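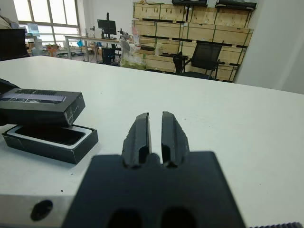
Putora Story Sequencing Cards, Classroom Set

First, next, then, last! If your class can tell you how a story ends but goes blank when you ask what came before it, these cards are a joy to have in the cupboard. The Putora set gives you short picture stories split into separate cards, so children can shuffle them, lay them out, argue over them (they will!) and then tell the story back in their own words.

Item number 2838
Ages five to eight
Made by Warkavus

What you get

Sturdy picture cards in a lidded box, a teacher's booklet, a set of order-word strips (first, next, then, after that, last) and a blank story strip that wipes clean. Every story has a coloured dot on the back of its cards, so when the whole lot ends up in one heap on the carpet, the children can sort it out themselves.

The easiest stories have three cards and the longest have six. We like starting everybody on three, even the confident readers, as it gets them talking in full sentences before they have too much to juggle. The one about the lost mitten is a great first pick. The bread-baking one is harder than it looks, and there is always somebody who puts the dough in the oven before it has been mixed.
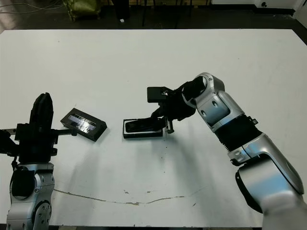 White tabletop with an arm at the left and another at the right.

Ways to use them

Whole class: hand each card to a different child and ask them to stand in story order at the front. The rest of the class can call out swaps. It gets noisy, and it's lovely.

Pairs: one child lays the story out, the other tells it using the word strips. Then they change over.

Writing time: pick one card and write only that part of the story. Put the pieces of writing up on the wall in order and you have a class book with hardly any effort.

Guido Marino, who wrote the booklet, suggests leaving out the last card and letting children draw their own ending on the blank strip. Do try this one. The endings are wonderful, and you'll learn a lot about who has followed the story so far.

Fits with the rest of the range

The cards are the same size as the Nazari Retelling Cards (item 1635), so both sets go in the same pocket chart. The pocket chart is item 699 and is sold separately. If you already have the older chart with the narrow pockets, the cards will stick up a little at the top but they stay put.

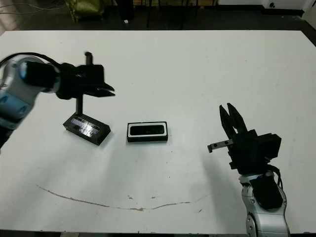 Black gripper with two short fingers, over the white table.

Looking after the set

Wipe the cards with a barely damp cloth and let them dry flat. Use dry-wipe pens only on the blank strip. The word strips aren't coated, so keep pens and paint well away from them.

Lost a card? Single replacements are item 419. Tell us the dot colour and the story name when you order, and if you can't work out which card has gone, send us a list of the ones you still have.

Ordering

Orders go out from our Jiltville shop. Place yours before noon and we'll pack it the same day in term time. School purchase orders are welcome, and please put the name of the class teacher on the form so the box doesn't sit in the office. The spare word strips are out of stock until November.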